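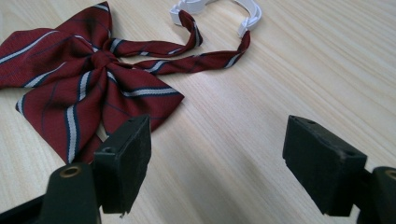 OK so a few of you asked what magnesium I ended up buying, and my answer got way too long for one reply. Thread, I guess!

Background first: I lift before work, usually in the gym by 5:30 am, and my calves had been cramping at night since August. Two different people at the gym said "magnesium" before I'd even finished complaining.

I already had a cheap tub of Emari powder in the cupboard. It says 400 mg in huge numbers on the front. What I missed for weeks is the small print on the back. That's 400 mg of the magnesium compound, and the magnesium part is a whole lot less.

So if you're comparing two labels, look for the word "elemental." If one brand gives you that number and the other gives you the weight of the whole compound, you can't line them up side by side at all. I did exactly that in the store and felt very smart doing it.

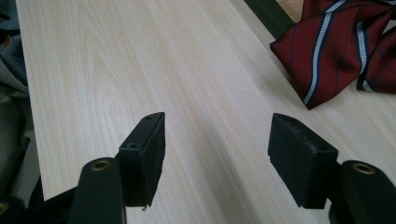 And then there are the forms. Oxide is cheap and you get a lot on paper, but it's the one people mostly complain about stomach-wise. Citrate was fine for me in the morning, not so fine right before squats (learn from me). Glycinate is the one I stuck with, it costs more and the capsules are big.

The capsule one I bought is Tallero glycinate, from Tomić, the little supplement store by the bus station. It's got over 600 reviews on their site and I read way too many of them. Half are about shipping.

Things I like: elemental amount printed clearly, no sweetener, no "proprietary blend" line. Things I don't: the serving is 3 capsules, and it's only 30 servings a bottle, so the price per bottle looks better than it is. Do the math per serving, always.

Also the lid is terrible. I open it with a dish towel.

Did it fix the cramps? I don't know! They're better. I also started drinking more water and stopped doing calf raises every single session, all in the same couple of weeks, so I can't tell you which one did it. Anybody who changes everything at once and then credits the capsule is guessing, me included.

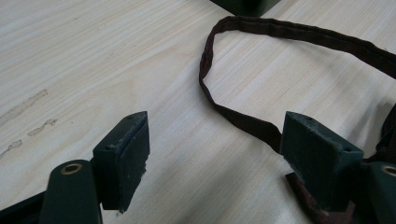
Nikola Obradović: you skipped the part about meds. Some antibiotics and thyroid pills don't mix well with magnesium if you take them close together. Ask the pharmacist before you order anything.

Yes, thank you Nikola, should have been post number one. Same if you have kidney trouble, please talk to your doctor and don't take shopping advice from a person who does deadlifts before sunrise.

A couple of you also asked about the Silico spray you put on your legs. Tried a friend's bottle. It itched like crazy and I washed it off, so that's my entire review.

I take mine with dinner, by the way. Tried it on an empty stomach first and didn't love it.

Next up is probably zinc, once I finish the bottle my sister left here. If you've got one you like, drop it below and tell me what a serving costs you.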